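4.2 Bathroom: towel bar, basin and countertop

This section applies to the Brastari wash area in Elholm apartments. Complete section 4.1 (water shutoff and drain check) before starting. Fixings, bar and brackets are supplied by Jatuneck. Do not substitute parts from the kitchen rail kit, which uses a different bracket depth.

4.2.1 Checking and dressing the towel bar

The bar is a single rod carried on two wall brackets. It must be checked at handover and again whenever a bracket has been removed.

1. Remove any towel from the bar. Lay it flat on a dry surface.

2. Grip the bar at its center and apply light downward pressure. The bar must not rotate or drop. If it does, go to 4.2.2.

3. Check that both brackets sit flush with the wall. A gap of up to 2 mm is acceptable at the lower edge.

4. Locate the vertical seam between the wall panels. No bracket screw may be placed within 60 mm of the seam.

CAUTION: Do not drill through the seam. Water that enters behind the panel cannot be drained without removing the full panel.

5. Wipe the bar with a damp cloth, then with a dry one. Do not use scouring pads or chlorine cleaners on the dark finish.

6. Fold the towel in half lengthwise and pass it over the bar. Pull both ends down until the lower edges are level. A towel left bunched along the top dries slowly and should be opened out before the room is closed. 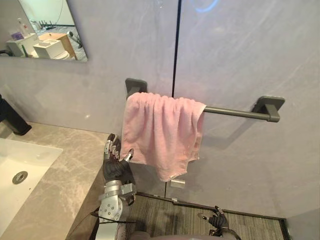 Figure 4-3. Towel bunched on the bar, lower edge uneven. Refold as in step 6.

7. Slide the towel clear of the bracket. Cloth trapped against a bracket holds moisture and marks the finish over time.

Note: One bath towel per bar. A second towel may be hung only if both can lie flat side by side.

4.2.2 Tightening a loose bracket

Tools: 2 mm hex key, soft cloth, small flat tray for screws.

1. Close the basin drain or cover it with the cloth. Set screws dropped near the counter tend to roll toward the basin.

2. Support the bar with one hand. Find the set screw on the underside of the bracket.

3. Turn the screw clockwise until resistance is felt, then a further quarter turn. Do not exceed this. The thread is cut directly into the bracket body and cannot be repaired on site.

4. Repeat on the other bracket.

5. Repeat the pressure check in 4.2.1, step 2. If the bar still moves, remove it and inspect the wall plates. Replace any plate that has bent or has an elongated screw hole.

4.2.3 Caring for the countertop and basin

The countertop is marble and is sealed before delivery. The seal is affected by acids, abrasive powders and standing toothpaste residue. Renew it every six months with Aubert stone sealer, or sooner if water no longer beads on the surface.

1. Move cups, vases and bottles off the countertop. Wipe their bases before putting them back - most rings on the stone come from a wet base.

2. Clean the stone with warm water and a neutral soap. Work from the wall toward the front edge.

3. Rinse with a clean damp cloth and dry at once, including the joint where the stone meets the wall.

4. Clean the basin last. Use a soft sponge and pay attention to the joint under the stone rim, where soap collects.

5. Dry the matte black faucet by hand. Lime spots are far easier to see on this finish than on chrome. Vinegar may be used on the aerator only, and only after the aerator has been unscrewed and taken away from the stone.

CAUTION: Allow seven hours after sealing before any object is placed on the countertop.

4.2.4 Placing everyday items

Layout is left to the occupant, within the following limits.

1. Stand the toothbrush cup on the countertop, clear of the faucet and of the front edge. Place brushes in the cup with the heads up.

2. Keep decorative items beside the faucet, not in front of it. The lever must be free to move through its full range.

3. Store toothpaste with its cap on. When opening a tube over the basin, keep hold of the cap or set it on the countertop. A small cap left in the bowl lies close to the drain and can pass into it once the water is turned on.

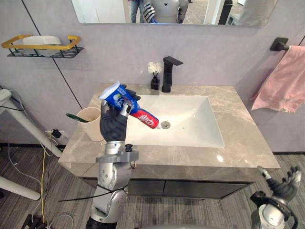

4. Retrieve any loose cap or fitting from the basin before running water. If an item has entered the drain, do not flush it. Remove the trap as described in 4.1.

5. Keep the front of the vanity cabinet closed when the basin is in use. Splashes over the stone edge run down the face and will enter an open compartment.

6. Put razors, medicines and cleaning products inside the cabinet. Cleaning products go at the bottom, upright, in a tray.

Note: Mirror cleaner must be sprayed onto the cloth and never onto the mirror. Overspray dulls the stone below and voids the surface warranty.

Record the date of sealing and any bracket work on the maintenance sheet, then continue with section 4.3, Shower screen and floor drain.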